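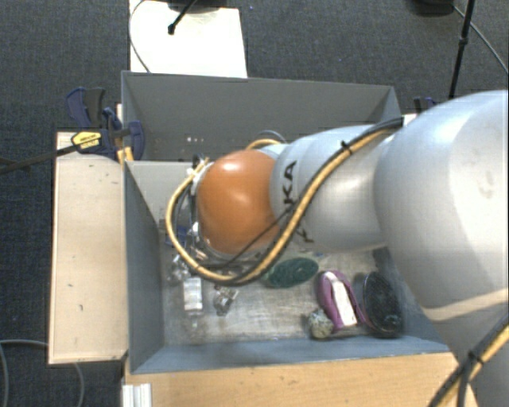
Anyone else had an arm take over their picking station?

I pick returns at Trondano and they're trialing an arm on mixed bins. My shift lead says I'll "supervise" now. Same pay, more standing. Is this normal? — Chepkoech Lukumay

Oduor Mfaume
Went through it at Kombo last December. First week it did 214 picks a shift and I did the rest by hand. The job turns into clearing jams and fishing out whatever it won't grab (clear plastic, every time!). Ask for the new duties in writing — I didn't, and it took me two months to get my grade changed.

irham_nights
same here, my back's better, bored stiff though

packing503
Get on the training list early. We had two spots and they went fast.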